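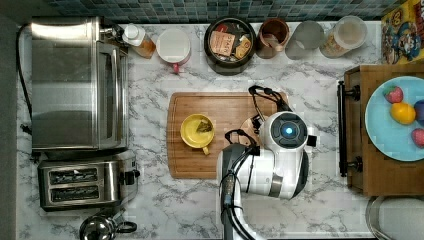 Lụa Bùi wrote in to ask whether the Drisley plug will run two things on one outlet. Nope — one appliance per plug, please!

October, by Lụa's pal at Grostelis
4 comments · 3 shares

1. Push the plug in and hold the button until the light blinks.
2. Open the Vi app and type in the code 2253. 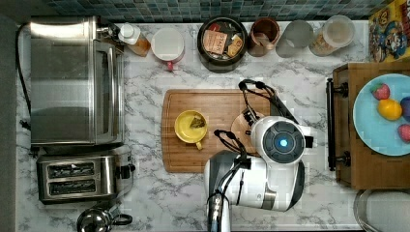 Mine blinked forever, says one reader. I had that too (wrong Wi-Fi password, oops).

CAUTION: I never go over 1120 watts on mine — check the label on your appliance first.
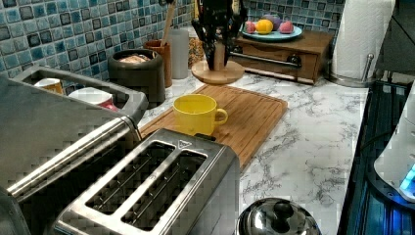
3. Name your plug and tap Save.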